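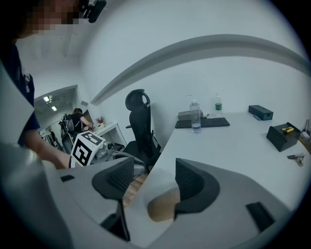
Good practice for collecting demonstrations is the subject of this handout, and I know it sounds like the dull end of the course, but please stay with me! The Bemarow rules we follow ask for two things before anyone starts: each gripper is checked, and so is the desk you plan to work at. Checking a gripper means looking over both fingers and making sure the black-and-white marker cube on top is clean and easy to see – hold yours by the body and keep your palm off the cube, please. Then the desk. Two water bottles standing on the same desk as a keyboard would go down as a finding on our sheet, and I'd ask you to move them to the floor before you do anything else.

Rule 5 is the one people argue with me about. It says that everyone in view must have agreed to it beforehand, and that goes for the next room too if the door is open (walk over and ask, it takes a minute). Write the names on the Musport sheet and keep it with your log.

Stop when somebody says stop – no finishing the last grasp first. Note the time, put the gripper down and start a new entry.

For next time, read the Keskinen chapter on shared workspaces and bring your filled-in checklist, due 16th September. Spare copies are in the Didville folder.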